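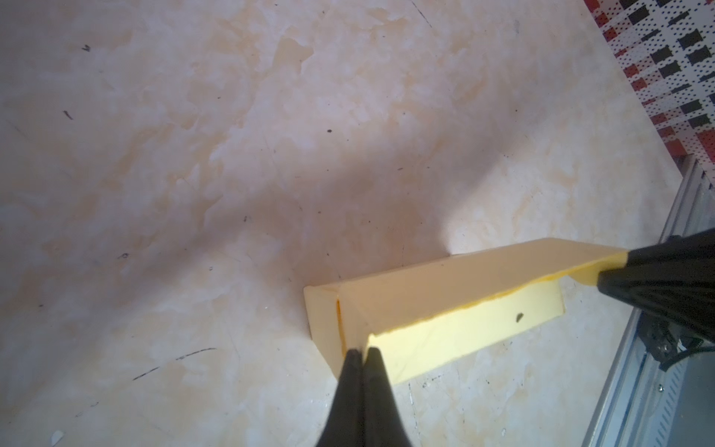 wrist cam view, soft fingers on the yellow L piece

gantrygoof
ok so swapped the stock fingers for the black rubbery ones from Moser over the weekend. Job is picking up these yellow L-shaped strips, one edge is pretty ragged. Stock jaws kept denting them. New ones grip fine so far but the pads feel grabby, piece doesn't always let go when I open. Anyone run these long term? Also thinking about a different wrist camera, the arm's own shadow goes right across the surface and my edge detection hates it

pltmkr_dee
which stock fingers, the hard plastic ones? those dent everything. Went to Moser pads in June, 569 cycles before the first one started peeling at the tip. Not great

gantrygoof
yeah hard plastic. 569 is bad, I was hoping for 2,000 at least

remo_a
Mine did 3,000 easy. Dee are you squeezing too hard? Drop the force till it slips then go up a little. People crank these like they're metal jaws.

pltmkr_dee
force was at the low setting the whole time. maybe I got a bad batch, maybe you got a good one

wobblyaxis
not a camera problem imo. Pale part on a pale marbled surface with scuff marks and a big scratch in it — any camera is going to struggle. Put a dark mat down, cost you nothing. I'd do that before spending money on a Citadetti cam

gantrygoof
mat slides around when the fingers touch down, tried it already. could tape it I guess

wobblyaxis
tape it

remo_a
Disagree on the camera btw. Fixed exposure helps a lot, and the cheap one I had wouldn't lock it. Bright patch next to a shadow and it hunts the whole time. The Citadetti locks. Add a small ring light too if you have room at the wrist.

pltmkr_dee
ring light on a wrist with those cables hanging down? good luck lol. I'd tidy the cables first, mine snagged on the rail and pulled the conector half out

gantrygoof
ha ok cables tonight. Is the Citadetti ok with the Rilondale controller? 2 people told me no

remo_a
Works on mine. You need the newer firmware, older one drops the feed when the arm moves fast.
Remo Aebischer, Surnville

wobblyaxis
did not work on mine, newer firmware and all. went back to the old cam

gantrygoof
great. taping a mat down first then, will post pick numbers for both sets of fingers when I have teh runs done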